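Stellberg driver assistance: release 14.5 now rolling out

Release 14.5 of the Stellberg driver assistance software went out to the first group of 403 cars on Wednesday. The remaining cars will receive it in stages through September, depending on the control unit fitted. Cars with the older Stekex unit need a workshop visit before the download will start.

The main change is to low-speed lane keeping. Earlier releases handed control back to the driver whenever painted markings were missing for more than five seconds. The new release uses the kerb line and the position of parked cars as a second reference, and holds its course up to 30 km/h. Above that speed the previous rule still applies.
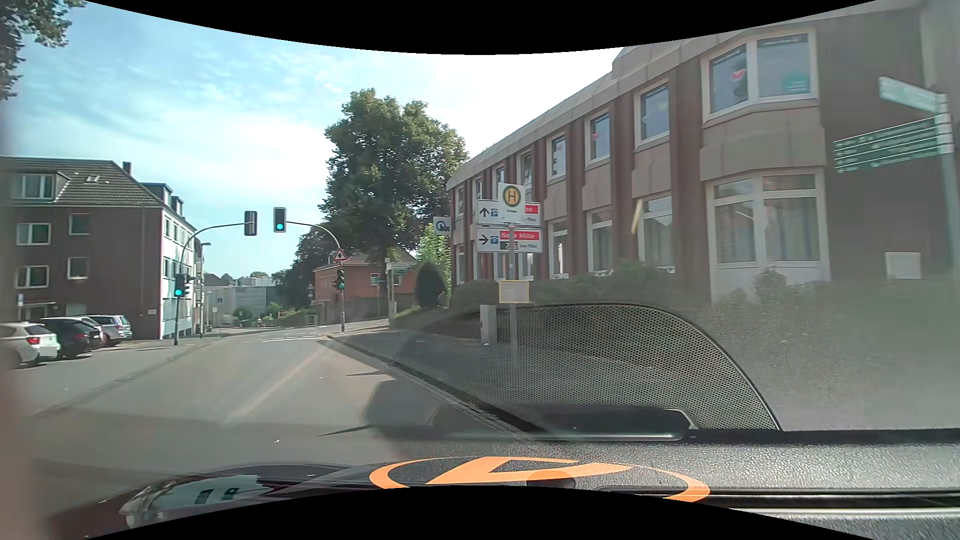
Paved street with roadside parking.

Tamara Grecu, who runs the test programme at Dramani, reports 188 hours of driving on the final build. Handovers on unmarked roads fell compared with the last release, but steering corrections on tight bends were larger than the team wanted. A further adjustment is planned. The parking function has not been changed.

Owners should note two points. The steering wheel sensor must be recalibrated after installation, a process that takes 14 minutes with the car stationary and the ignition on. Any saved speed offset is also reset to zero and has to be entered again from the vehicle menu.

Fleet managers using the Lomov reporting tool will need the matching update to read the new handover codes. Questions about fleet installation should go to Yaw Lamptey at the service desk.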